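Lodside

Grasp planning and episode tooling for cloth, seen from the wrist

Lodside is the software we use to pick up, unfold and lay out small pieces of cloth with a two-fingered gripper and one small wrist camera. It started as a script for finding edges in wrist images and has grown into a planner, a recorder and a replay viewer. We have had a great deal of fun with it, and we hope other people working on soft things will too!

Maintained by Hertta Jääskeläinen and Anneli Koivisto at Lunico.

What is in the repository

lodside/perceive: cloth mask, edge tracing and fold detection
lodside/plan: grasp candidates and the scoring code
lodside/control: the approach, close and lift routines
lodside/record: writes episodes to disk
tools/ovby: the replay viewer, which runs in a browser
data/kinnunen: index and loader for the Kinnunen episodes

How it works

The perception step takes one wrist image and gives back a mask of the cloth, a traced outline and a list of likely folds. The planner turns these into grasp candidates. Each one has a point, an approach angle and a closing width, plus a score you can take apart in Ovby to see why it came out where it did.

Folds are the exciting bit. A raised fold gives the fingers something to close on, so the planner tends to like it, but the top layer may be all you get. Lodside keeps the outline and the fold list apart until scoring, and you can change how much each one counts in plan.yaml. Try setting fold_weight to zero and replaying the same episode. It is the quickest way to get a feel for what the planner cares about.
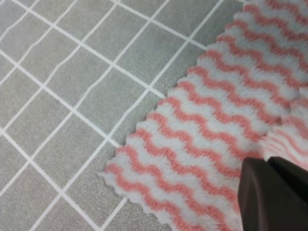 Patterned cloth is harder than plain cloth. Early versions read every stripe as a crease, and the planner would happily propose a grasp on a flat printed line. The fold detector now looks at where stripes change direction or bunch together, and gives much less weight to the stripes themselves. This one change did more for us than any amount of tuning, and Anneli deserves the credit for it.

Fluffy edges are still a nuisance. The mask creeps outwards over loose fibres and the traced outline comes out lumpy. There is a smoothing setting (edge_smooth, default 3), but a high value will also flatten a border that really is wavy, so turn it up gently.

The work surface helps us a lot. If it has a regular grid, perceive can fit the lines and use them to work out the tilt of the camera, even when cloth hides a good part of them. The fit copes with slightly bent lines. With a plain surface you can switch this off and pass in the tilt from the arm instead.

Getting started

Clone the repository, make a fresh Python environment and run:

pip install -e .
lodside fetch kinnunen
lodside replay --episode 2125

Episode 2125 is a good first one to open. The viewer shows the wrist image with the candidates drawn over it, and you can step through with the arrow keys. Press f to hide the folds and m to hide the mask.

To plan on your own images, without any arm attached:

lodside plan my_image.png --config plan.yaml

The Kinnunen episodes

There are 2412 episodes in the index. Each folder holds the wrist images, the gripper width over time, the arm pose, the candidate list and a short text label saying what was being tried. Failed grasps are kept and marked as failed. Please don't filter them out before you have looked at a few, they are some of the most useful material in the set.

Labels were typed by hand and the spelling varies. The loader tidies the common ones and leaves the rest alone.

Known problems

White cloth under bright light loses its texture, and the fold detector goes quiet. Lower the exposure if you can.
The mask sometimes swallows the fingertips when they are close to the cloth. Set mask_fingers: true and supply your own gripper outline.
Replay is slow with more than 7 episodes open at once.
Closing width is only tested with our own fingers. Start wide on a new gripper.

Coming next

Hertta rewrote the scoring code in January and it is far easier to extend now, so new scoring terms are very welcome. We would love one for cloth thickness. Anneli is working on a planner that looks two grasps ahead, currently on the lookahead branch, which breaks often.

Bug reports are best with an episode number or an image attached, along with your plan.yaml.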